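Minutes – working group on household and shop chores, November

Present: Dorota Wróbel (chair), Melaniia Derkach, Maksym Shevchuk, Kaan Avcı (minutes). Excused: Petro Zhuravel.

1. Minutes of the previous meeting were accepted with 2 corrections.

2. Box folding. Maksym reported on the Homar table. The question from Zistden stays the same: can the two arms do the packing bench work yet? Melaniia thinks not yet – the creases and the tabs are still the difficult part.
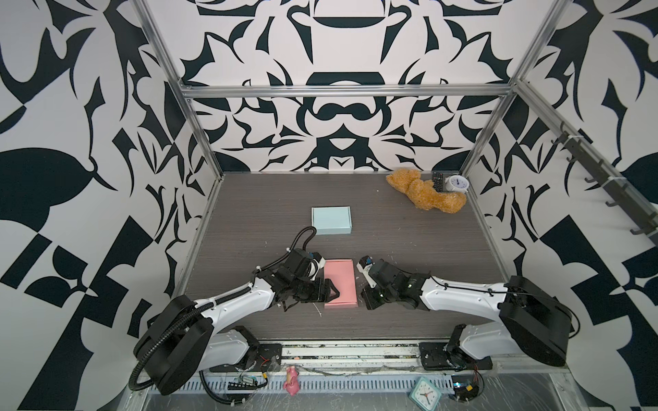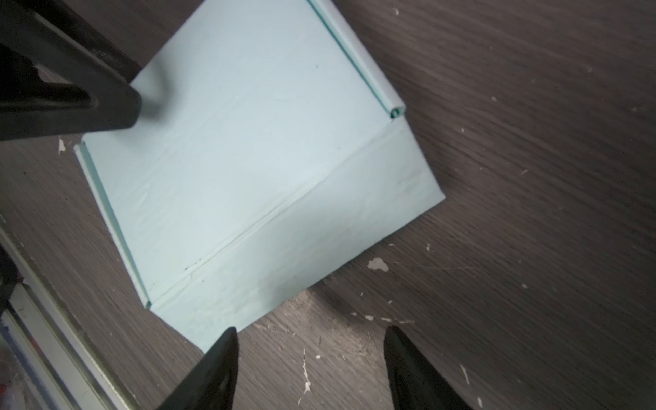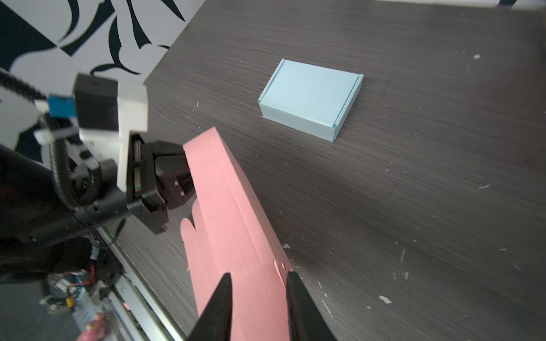
Item 2, box work with pink and blue cardboard. First picture: both arms at the pink box.

Dorota asked if towels are easier than cardboard. Maksym answered that they are different, and he would not compare them. It was agreed to stay with boxes for 3 more weeks.

3. Budget. The invoice from Memon, 1453 euros, was approved. Kaan will pay it.

4. Actions. Melaniia writes to Zistden with our present opinion. Petro is asked to bring 4 new box types.

The meeting closed at 16:40.

Recent items
Minutes, October
Clika: notes from the shop visit
Room booking for winter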